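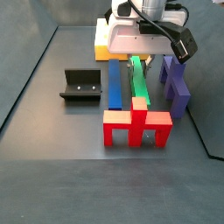 White robot arm over a cluster of coloured building blocks, gripper at a green bar.

Jotomeo Rents and Prices
README for the September release

Jotomeo is a set of tables on what it costs to buy or rent a home in the suburbs and towns we follow. It started as one spreadsheet that Jeanine Boersma kept while she was flat hunting, and it has grown into something we're really proud of. If you've ever tried to work out whether a place is dear for its street or just dear, we hope you'll get as much use out of it as we do!

What's in the folder

sales.csv has one row per suburb per month, with the median sale price, the number of sales behind it and the share of those sales that were units.
rents.csv has the same layout for new leases. Rents are weekly, in dollars, and cover the lease as signed (not the advertised figure, which is often a bit hopeful).
afford.csv is the one most people open first. It holds our affordability score for each suburb and month.
suburbs.csv lists all 126 suburbs with their codes, the region they belong to and any old names.
notes.txt is Brayan Arango's running log of oddities. It's long, it's chatty and it's worth your time.

How the affordability score works

We take the median price, knock off a 20 per cent deposit, and work out the monthly repayment on a standard 30-year loan at the average new-borrower rate for that month. Then we divide the region's median household income by the income you'd need to keep that repayment under 30 per cent of earnings, and multiply by 100. A score of 100 means the typical household can just manage the typical home. Higher is easier, lower is harder.

The score moves with rates as well as prices, so a suburb can lose ground in a month when prices there haven't budged. Have a look at the Montoya region over the past year for a lovely clear case of this. Prices went sideways and the score wandered all over the place.

New in this release

Risier is in! People have been asking for the Risier suburbs for ages, and we finally have enough sales to publish them properly. Five of them are brand new to the tables, and the rest were previously lumped together under "outer west".

We've also split units from houses in rents.csv, going back to the start of the series. The old combined column is still there (rent_all), so your existing charts shouldn't break. If they do, please tell us.

Thin months

Any suburb with fewer than 40 sales over the past year gets a flag in the column called thin. We still print the median, but please don't build a headline on it. One big house on a corner block can drag the whole thing up. For rents the cut-off is 40 new leases, and the flag works the same way.

Blank cells mean we had nothing to go on. They don't mean zero.

Known problems

Two suburbs in Montoya share a postcode, and some older sales are probably sitting in the wrong one. Brayan is working through them by street name.
Off-the-plan sales are recorded at settlement, so a new tower can show up as a burst well after the contracts were signed.
Incomes are updated once a year and carried forward in between.

Using it

Open the files in any spreadsheet program. Dates are year then month, and text is UTF-8. If you use Clelevix for charts, import suburbs.csv first and join everything else on the code column, as names have changed over the years and codes haven't.

You're welcome to reuse the tables, in print or online, with a credit to Jotomeo. We love seeing what people make with them, so send us a link!

Corrections go to Jeanine, with the suburb code and the month in the subject line. Questions about the score go to Brayan.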